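We use cookies to keep this site working. Accept | Settings

Clotach laundry and folding – your questions

Most of what people ask us about folding dark clothes is answered on this page.
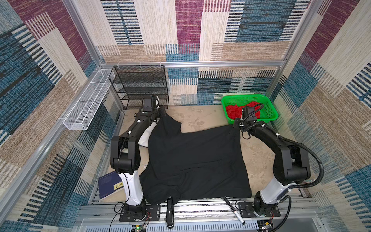 How should I lay out a black shirt or pair of trousers?
Spread it flat and pull it gently by the top corners until the creases drop out. Fold the long sides in first, then bring the bottom up.

Do you wash dark and light items together?
No. Darks, lights and reds are washed separately. Please sort them before you hand them in, or choose the Una service and we will sort them for you.

What does Una cost?
It adds 275 points to an order. A standard bag is 916 points.

Will my black clothes fade?
All dark dye fades a little over time. We wash darks inside out at a low temperature and don't tumble dry them.

Can I ask for hangers?
Yes, for shirts only. Trousers come back folded.

How long does an order take?
Nearly 3 days from the Etby counter. Orders left at Rüegg take a day longer – the van only calls there in the mornings.

Something is missing from my bag. What now?
Keep the ticket and tell us within a week. Unclaimed items from July are still at the Etby counter.

Page updated 2019-08-02

Contact | © Clotach | Back to top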